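Print this page | E-mail this page
Reading time: 6 min

LOCKER CELL RE-INSPECTION CHECKLIST, AFTER DOOR STRIKE
Site: Workance, level 2, bank 2D
Month: November 2024
Filled in by: Elis Mathias
Reviewed by: Dwynwen Bellis (her comments marked DB)
Robot: Hettiarachchi mobile unit, one arm, two-finger gripper
Locks: Tinance

Mark OK, FAIL, or HOLD. Write something next to every FAIL and HOLD. Blank is not OK.

Background for whoever picks this up. On cycle 147 the robot lost track of the door on 2D11. Door was part open, arm thought it was shut, came in for the handle and hit the door edge with the wrist. Protective stop did trip but late. No injuries. Elis was outside the tape. Scuff on wrist cover, door still hangs ok as far as we can tell. Cell locked out same hour, logged as fault 391. Do not clear 391 until every line here is closed.

SECTION A. BEFORE ANYONE GOES IN

A1. Lockout tag on base charger, key in Dwynwen's box. OK
A2. Arm parked, brakes on, pushed by hand at elbow and wrist. OK. Small amount of play at wrist, see C4.
A3. Floor tape complete on all sides. FAIL. Lifted at the corner by the door, trip hazard. Re-taped same visit, now OK.
A4. E-stop on robot pressed and released, controller sees both. OK
A5. Second E-stop (wall). HOLD. Works but the button is slow to pop back. Ordered one.
DB: is the old one staying in service till the new one comes? I'd say no. Nobody runs the cell on one and a half stops.
Elis: agreed, left locked out.

SECTION B. LOCKERS, CLOSED DOORS

B1. Labels readable from robot standing position. OK. 2D07, 2D08, 2D11, 2D12 all read.
B2. Handles tight, no wobble. OK on 2D07, 2D08, 2D12. 2D11 has a hair of movement side to side, snugged the screws, re-check in one week.
B3. Handle finder run on closed doors, arm parked, camera only. The vision picked the right handle on the upper doors every time. Lower doors not so good. The small handles on the bottom row get mixed up with their own shadow, the pick point slides down and left. 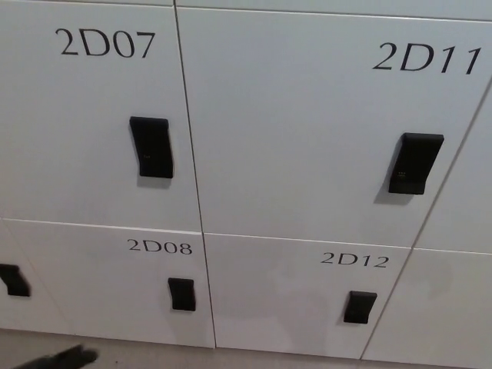
So B3 is a HOLD and not a FAIL, since the strike was on an upper door and this is a different problem. Still want it fixed. Tried the overhead light off, shadow goes soft and pick point comes back to the handle. Can't leave the lights off in a room people walk through, so Prurker need to sort it in the software. Sent them the logs.
DB: please don't call it a diferent problem until they say so. Same camera, same finder.
Elis: fair. Reworded in the log to "possibly related".

B4. Seams and gaps even, no door sitting proud. OK
B5. Doors stay shut when bumped with a fist, power off. OK, all four.
B6. Lock reports closed to the controller when closed. OK. See B7.
B7. Lock reports OPEN when door is open less than a hand width. FAIL. This is the big one. 2D11 says closed until the door is well out from the strike. The status lags, and the robot beleives it. That is how we got the hit. Counted 14 tries by hand, door eased open slow, wrong status on 14.
DB: any other door?
Elis: 2D07 once, could not repeat it. 2D08 and 2D12 fine.

Interim for B7: robot no longer allowed to use lock status alone. Has to see the door shut with the camera too, or it stops and calls. Setting changed on the controller, change noted on the lockout sheet. Permanent fix is Tinance firmware or a separate door switch, waiting to hear.

SECTION C. ROBOT

C1. Gripper fingers, cracks or tears. OK
C2. Gripper opens on loss of power. OK
C3. Wrist cover. FAIL, scuffed through on the outside. Replace before any motion above crawl speed.
C4. Wrist joint play. HOLD. Within the book but more than last month. Hettiarachchi tech to look.
C5. Force limit at wrist. Was set high. Somebody raised it in the demo week so heavy doors would not trip it, never put back. Put back now. OK
DB: who raised it and where is that written down? A force limit is not a demo setting. From now on it's a two-signature change.
C6. Event log pulled and saved before power down. OK. The timer on the log shows 1000 ms between contact and stop. Far too long. Ties in with C5, but re-test to be sure.

SECTION D. OPEN DOOR CHECKS

Done on 2D11, arm parked, nobody inside the tape but me.

D1. Compartment empty before test. OK
D2. Both hinges, screws present and tight, no bent arm. OK. Looked hard at these after the hit.
D3. Lock body on inside of door, no cracks, latch moves free. OK
D4. Strike inside the compartment, not loose. OK, wiggled it, solid.
D5. Door swing clear of the doors either side. OK, though when it's open it hides part of the handle on 2D07. Robot must not be sent to 2D07 with 2D11 open. Rule added.
D6. Sharp edges at the front of the door where the wrist struck. OK, ran a gloved finger down it.
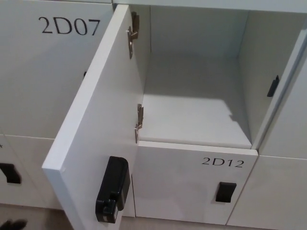

SECTION E. RESTART CONDITIONS

E1. Wall E-stop replaced and tested. Open.
E2. Wrist cover replaced. Open.
E3. Wrist play looked at, C4 signed. Open.
E4. Stop time re-tested with correct force limit, crawl speed first, foam block on the door. Open.
E5. Prurker reply on handle finder. Open.
E6. Camera door check shown working with 2D11 propped at several angles. Open.
E7. 2D07 + 2D11 rule tried, robot must refuse. Open.
E8. Everybody who has a fob for the room told about the change. Half done, email sent, sign up on the door.

DB: E4 and E6 I want to be there for. Don't start without me even if the parts come early.
Elis: ok. Key stays in your box.

Status: LOCKED OUT. Fault 391 stays open.

Print this page | E-mail this page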